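### 4.2 Where the chopsticks live

Of the 16 households in the Asatside sample, two kept all their chopsticks in one place. The rest ran what we came to call a split stock: some standing in a holder for daily use, some still in their sleeves, and some in a location the household would rather not discuss. Vitale's coding sheet first had a single box for "utensil storage." It was retired after one afternoon.

The split stock is easy to mistake for disorder. Residents defended it with vigor. Sleeved pairs were described as "for guests," although several people, when pressed, could not name a guest who had received one. Unsleeved pairs were "ours." Moving a pair from the first class to the second was a minor household event, usually put off until the daily pairs had gone missing one by one. Our item log for Asatside runs to 1,959 entries, of which 707 are eating utensils, and the log makes no claim to have found the missing ones.

Holders did less sorting than their makers must have hoped. A divided basket invites a system, and most respondents could state theirs: one side for chopsticks, the other for spoons. Spoons were seldom consulted. Sorting itself took place on whatever flat surface was free, often one already dressed in a blanket or cloth meant for some other part of the home (see Section 4.4 on soft coverings, a topic we had not planned to have).

**Figure 3.** Chopsticks in clear sleeves beside a divided utensil basket, on a table covered with a cartoon blanket.

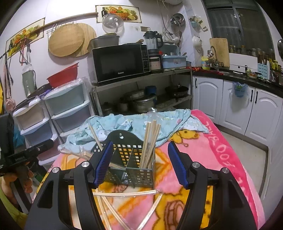

Sandamali Paul, reading a draft of this section, objected that "guest" pairs do get used, at New Year, and that we had simply called at the wrong time of year. We visited in April, and the point stands.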